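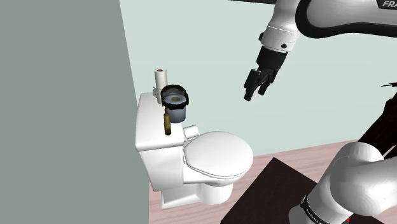

Bito, the Wevedberg meal-kit company, says its new line of slow-cooked soups will give home cooks "a grandmother's Sunday pot" in 30 minutes. The first boxes went on sale at the Kurkent store this week, and the claim is printed on every one of them. The box itself is a pale mint green, the kind of color you see on a bathroom wall behind a white toilet, which may not be what a shopper wants in mind while choosing dinner. Color is a matter of taste. The 30 minutes is easier to check.

Each kit holds a pouch of dried beans, a pouch of barley, a spice packet and a small tub of concentrated stock. The cook adds water, an onion and, according to the card, "any vegetables you love." Anyone who has cooked dried beans will have a question at this point. The answer is on the back in much smaller type: the beans need to soak overnight. Bito does not count the soaking, or the chopping, or the time it takes to bring a big pot of water to a boil.

"The 30 minutes refers to active simmering," said Szu-yu Au, who runs product development for the company. She said shoppers understand that soup takes planning and that people in early tastings were happy with the result. Asked how many people took part, she said 200. Asked whether they had cooked the soup themselves, she said it had been served to them.

Zubaida Soomro, who teaches evening cooking classes in Wevedberg, bought a box and made it at home. With the beans soaked the night before, she said, they were still chalky at the half-hour mark and needed most of another hour. She had no quarrel with the flavor – "a little salty, good pepper" – but she could not see what she had paid for.

"It's beans and barley," she said. "I have beans and barley."

The stock tub deserves a look too. The front of the box says the soup is "made with real bones," and the ingredient list does include chicken bone extract, well below the salt and the yeast. A serving has 400 milligrams of sodium by the label's count. The label counts a serving as one cup, and the bowl in the picture on the box looks a good deal bigger than that.

Bito plans three flavors to begin with: white bean, split pea and a tomato lentil it calls Fang, for the bite of the chili flakes. The split pea may come closest to keeping the promise, as split peas need no soaking. Au said a winter set would follow in December if sales are good. She would not say what good means, and she would not share figures from the first days at Kurkent.

The company has no plans to change the wording on the front of the box. Au said the cooking card could be "made friendlier" in a later printing, with the overnight soak moved up to step one. It is now in a note under step four, after the cook has been told to put the beans in the pot.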